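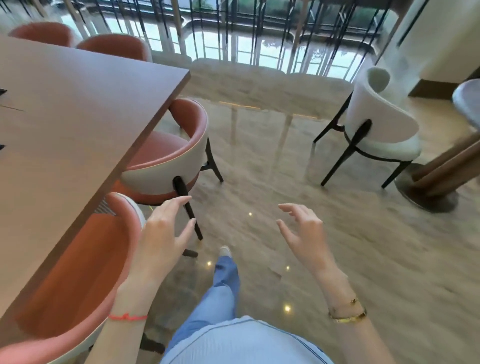
CHAPTER 7
Tables and Chairs in Shared Dining Rooms

Print this page | E-mail this page

In the earlier chapters we treated the dining room as an empty floor with doors, windows and lamps. Now we put the furniture in. Many students think this is the easy part of the work, and they leave it for the last afternoon. I ask you to do the opposite. The table decides where people walk, and the chair decides how long they stay. If these two are chosen badly, a good floor and good light will not help very much.

The room at the head of this chapter has a large rectangular table with a warm, light brown top, and barrel-back chairs in white and coral pink are placed along it. A little farther away is a white chair of similar shape, near the round base of another table. We will come back to this room in several sections, so please keep a finger on the page.

7.1 What a barrel back is

A barrel-back chair has a back which curves around the person and continues into the sides. The name comes from the old way of making such seats, when a real barrel was cut to leave one part high and one part low. Today the curve is usually made with a molded shell or a bent frame, which is then covered.

The curve has good and bad sides. It supports the body also when the person turns to speak with a neighbor, so guests like it for long meals. But it takes more width than a straight chair, and it does not let the elbows go out freely. When you plan a row of barrel chairs, measure the chair at its widest point, not at the seat. In my first year of practice I measured the seat, and in the Pondov guest house we had to send back two chairs from each long table.

7.2 Color on the inside and on the outside

A chair is seen from two directions. A person who enters the room sees mainly the outside of the backs. A person who stands beside the table and looks down sees the inside. With one color these two views are the same. With two colors, for example white outside and coral inside, the room is quiet from the door and becomes warmer when you come close.

This is a simple method and it costs little, but there is one rule. The stronger color should appear again in some small place on the outside. Look at the chair near the table corner: a coral band goes around the base of the seat. Without such a band, the inside color can look like a mistake of the upholsterer.

The all-white chair in the same room works in a different way. It has no second color, and the interest comes from the texture of the fabric, which is similar to bouclé. Textured white is pleasant to touch, but it holds crumbs. For rooms where children eat I recommend a smooth cover on the inside and texture only on the outside.

7.3 Legs and floor

Thin black legs make a full, round chair look lighter. On a polished floor they do one more thing, they are reflected. A shiny marble floor shows the chairs, the windows and even the ceiling lamps a second time. Before you order, place one chair on the real floor in the evening, with all lamps on, and look at it from the door. In the Tamano apartments we did this on a Tuesday, after the workers went home, and we changed the leg color the next morning.

Every leg on stone needs a glide. Felt is quiet but wears out quickly. Hard plastic lasts longer, but it makes noise and can scratch if sand comes under it.

7.4 Space behind the chair

For the exercises in this book, keep 1000 mm behind the table edge if the people only sit down and stand up there. Where someone must pass behind a seated guest with a tray, use 1350 mm. These are our working values - your local rules may ask for more. Draw the chair pulled out, because this is how it stands during most of the day.

Exercise

Draw a dining room with one long table and one round table. Use the same chair shape for both, in two different covers. Write half a page about what a visitor sees from the door. A sample solution is on page 231.

READER COMMENTS

holovko_studio: Thank you for the part about measuring the widest point. Our students always forget it. Could you add a section about stools?

Marble floor owner: We have felt glides and I change them every August. It is true that they wear out fast.

Itari: In 7.4, is the 1350 measured from the table or from the chair? I read it as from the table edge but my colleague says from the chair.

Print this page | E-mail this page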